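Pedido de assistência n.º 18 - Tabuleiros e copos de cor, sala de atividades de Ternham
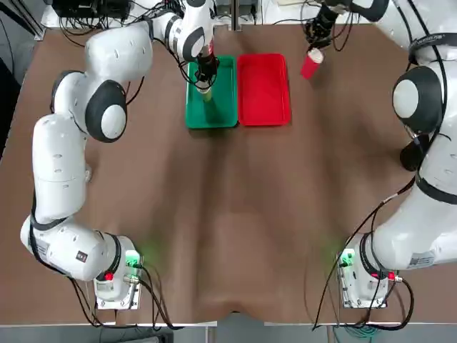

Requerente: Houshang Shirazi, polo de Ternham
Responsável pelo tratamento: Hauke Pfeiffer, Serviço de Equipamento
Data de abertura: 15/01/2025
Prioridade: 3
Estado: em acompanhamento

Descrição do problema
O requerente comunica que o tapete castanho que cobre a mesa forma vincos e ondulações junto ao bordo da frente. Solicita orientação para o alisar e pergunta se a arrumação por cores, com o tabuleiro verde e o vermelho encostados um ao outro ao fundo da mesa, pode manter-se.

Primeira resposta do Serviço
A disposição dos tabuleiros está conforme e deve manter-se. Quanto ao tapete, solicita-se que seja retirado, enrolado no sentido contrário ao dos vincos e deixado assim durante cerca de 4 horas. Não deve ser utilizado ferro de engomar nem qualquer outra fonte de calor.

Informação do requerente
O procedimento foi cumprido. Os vincos do centro desapareceram; os da frente atenuaram-se, mas persistem. Um copo colocado de pé nessa zona oscila ligeiramente.

Segunda resposta do Serviço
Recomenda-se que os copos sejam pousados apenas dentro dos tabuleiros - o verde-claro no verde, o vermelho no vermelho - até à substituição do tapete. Foi pedido um exemplar novo ao armazém de Cakimstead, com entrega prevista para abril. Caso os tabuleiros deslizem sobre o tapete, o facto deve ser comunicado neste mesmo pedido, sem abertura de novo registo.

O pedido permanece aberto até à confirmação da entrega.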